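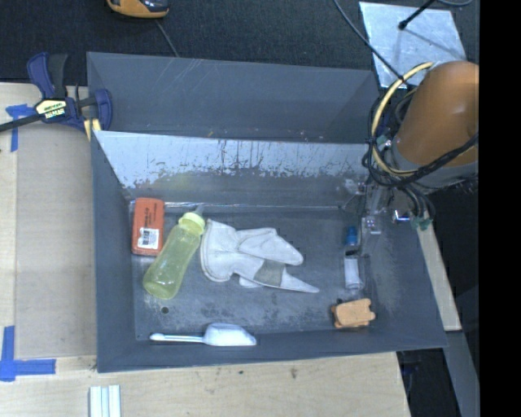
How to sort a bin of mixed household things

Home | Guides | Kitchen | Storage | Contact

Every house has one bin where small things go when there is no time. In mine it was a baby bottle, a work glove, a plastic scoop, an orange sponge-like block, and little containers I could not name any more. I clear it in 30 minutes, and I do it like this.

1. Lay an old towel on the table next to the bin. Take the big pieces first and put them on the towel with space between them.

2. Make one group for things which touch food or mouth. The bottle and the scoop go here. Take the nipple off the bottle and wash the parts separately in hot water with soap. Do not put the scoop back into flour or milk powder before it is fully dry.

3. Gloves and sponges go in a second group, far from the first. Turn the glove inside out and look at the seams. If a sponge smells after washing, throw it away.

4. Read the label on every closed package. I write the month on it with a marker, for example "December", so next time I know how long it waited.

5. Small round things are the most difficult. Try each cap on each container before you decide. What has no partner after this can go.

6. Wipe the bottom of the bin with a damp cloth, then the walls from up to down. Old stains on metal need a little baking soda. Leave it for some minutes and rinse.

Put back only what you use in the same room. My sister-in-law Hidayah keeps her scoops on a hook, and I started to do the same.

Written by Ningsih Ginting

This site uses cookies. By continuing to read you accept our cookie policy. OK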